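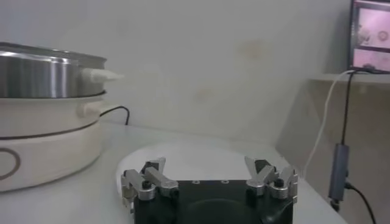
Kisevex trial kit, bench notes, June

Morning. Gripper open over the white oval plate, cooker on the left. The kit is on loan from Piras, and we have until the end of the month to say whether we want to keep it. Rosario Bassi wrote "kitchen-capable" on the request form, quoting the brochure, so kitchen things it is.

Setup took 95 minutes. The quick-start card says "minutes," and I suppose 95 of them qualifies. Most of it went on the license key, which has a zero in it that is a letter O. Wrist camera calibrated on the second try. The first try put the table somewhere above my head.

Plate work so far:
- Rim pinch, slow speed: fine. Holds, lifts, sets down with a clack I didn't enjoy.
- Rim pinch, default speed: skated the plate sideways. Stopped it by hand on the e-stop, then went and had coffee.
- Grip force set to "delicate." Let go at the top of the lift. Caught it. Delicate is off the menu until Piras tells us what it means in newtons.

The planner draws a nice green path and then adds 2 wrist turns to it that serve no purpose I can find. Support calls this "expressive redundancy." I have asked whether it can be less expressive.

Cooker stays unplugged for all of this. The job for the afternoon is the pot handle, approached from the right, no lifting, just close and release. The fingertips are narrower than I'd like for a handle that sticks out like that. Pradura sells wider pads at 298 a pair. The Bramport people say they cut theirs from a silicone baking mat and have had no complaints from the robot.

3:40 pm. Handle: closes on it well from straight on, slides off if the approach is tilted at all. Ran the close/release loop to about 200 cycles while answering mail. Left finger ticks on opening. It may have ticked from the start, I only noticed once the fan went off.

Rosario: please don't sign the purchase form yet. Also the calibration target is in my top drawer, under the takeout menus, and the torque key is wherever you left it.

To do: tilt test again with tape on the tips, ask about the tick, find out who pays return shipping.

Kisevex evaluation notebook | Questions to Rosario Bassi | Back to top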